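Features > Making > The Long Life of a Pencil

The first thing you notice in Bastevville is the smell. It meets you on the footbridge, before you can see the factory, and it is exactly the smell of the first day of school: cedar, a little wax, a little warm paint. I stood there in December with my gloves off, sniffing like a dog at a car window, and I wasn't even embarrassed.

Gretden has made pencils in this town for four generations. It's a small outfit by the standards of the trade, and it still does nearly everything under one long roof, from mixing the cores to stamping the foil on the barrels. Kastriot Tomić runs the core room. He met me at the side door with a gray smudge on his forehead and started talking before we had shaken hands.

"People say lead," he said. "I let them say it. My mother says it."

A pencil core is graphite and clay, of course, and the whole personality of the pencil lives in the balance between those two. More clay gives you a hard, pale, patient line, the sort a surveyor wants. More graphite and the line goes soft and black and starts to smear if you look at it wrong. Tomić's crew grinds the two together with water until the mix has the feel of cold butter, then pushes it through a die. Out it comes in one endless gray noodle! I could have watched it all morning (I nearly did). The noodle gets cut, straightened, dried, and fired in a kiln, and after that the cores go into a bath of hot wax so they'll glide on the paper.

The wood side of things is noisier. Cedar arrives as thin slats, each one is planed and grooved, and the cores are laid in the grooves like sardines. A second slat is glued on top. At that point you have a sandwich, and the cutter turns the sandwich into pencils, first one face and then the other, so fast that my notes from that minute are just the word "wow" and an arrow.

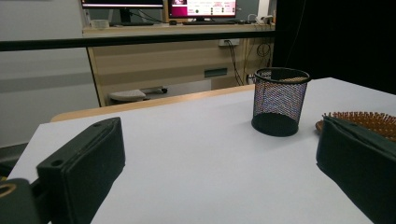 What I hadn't expected was how much arguing goes on about softness. Gretden sells its writing pencils in four grades, and the one everybody in the building cares about is the 655. It's a shade darker than a standard No. 2, and it has a following among crossword people and piano tuners. A few years back a new clay supplier made the 655 a touch scratchier. The letters came in for months. One came from a retired schoolteacher in Prarnetthorpe who had sharpened an old one and a new one side by side, filled a page with each, and mailed both pages along with the shavings. Tomić has them pinned over his desk.

They fixed the clay.

Upstairs, away from the saws, Åsmund Bråten looks after color. He trained as a house painter in Lindholm and came to pencils by way of a summer job that never ended. Every barrel gets seven coats, and he can tell you from across the room when a batch has only had six. The dark green on the 655 is his pride. "It has to look good when it's short," he told me, and pulled a stub from his shirt pocket to prove it, two inches long and chewed at one end, still glossy as a beetle.

Bråten also keeps the sample drawers, 414 of them, built along the back wall by a carpenter who must have been paid in pencils. I got to open as many as I liked. There were carpenter's pencils flat as popsicle sticks, tiny ones with silk tassels for dance cards, a red-and-blue one for editors, and a fat black thing made for marking sheep. Some of them hadn't been touched to paper in ninety years. I asked whether they'd still write. He handed me the sheep pencil and the back of an invoice, and the line came out thick and dark as the day it was made.

I've been using a 655 ever since I got back, for grocery lists, for the margins of books I own, and for most of this story. I had forgotten how nice it is to hear yourself write. I'd also forgotten the sharpening, those few seconds of turning when you're allowed to look out the window.

Gretden opens its doors to visitors in the mornings, and the small shop by the gate sells factory seconds by the handful. Ask for the ones with crooked stamping. They write just the same, and Tomić carries one behind his ear.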